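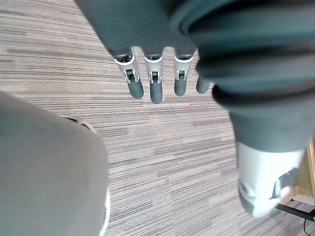 ## Rukon 2 planning software released

LALTVILLE, June 3, 2022 — Wundular has released version 2 of Rukon, its motion planning software for two-armed robots with fingered hands. The new version plans both arms together and checks each path against the robot's own body, including sleeves and wrist covers.

In tests held in April, the software completed 182 reaching tasks. Planning time was limited to 25 milliseconds per step. Current license holders may install the update at no charge. Support for version 1 will continue for one year.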